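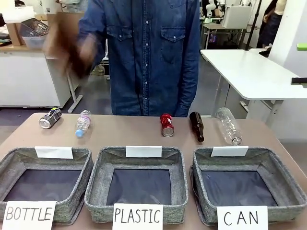
Sorting recycling at home without a pile by the door?

Posted by skanaswood_kit, 2022-05-23

Hello all! We moved into a small apartment in April and the building wants cans, plastic and glass kept apart, with cardboard going in its own bin out back. Until now I've kept it all in one big bag under the sink and sorted it downstairs in the wind, and I'm tired of it. I'd like to use fabric storage baskets, the square gray kind, because they look nice on a shelf. Will they hold up? Do I need to rinse everything first? And do caps and labels come off the plastic bottles or stay on? There are 4 of us here and we get through a lot of seltzer.

mapleandmud

We've had fabric baskets for this for two years and I'm very fond of them — they're light, they fold flat, and the kids can carry one down without banging the walls. The one weak point is drips. A can that still has a swallow of soda in it will soak right into the bottom, and then you have ants (ask me how I know!). So yes, do rinse, just a quick swish, and stand things upside down in the dish rack for a while. I put a cut-down grocery bag in the bottom of the glass basket too. Crush your cans if your hauler allows it, you'll fit far more in. Caps and labels depend on the town. Ours wants caps screwed back on and doesn't mind labels, but call and check yours.

Busimska

just use a bin with a lid

oldporchlight

I'd keep glass out of fabric, personally. Bottles knock together and a chipped one will go through the lining. A plastic tub costs very little and you can hose it out. Fabric is fine for cans and plastic, though, and cardboard can go flat behind the door.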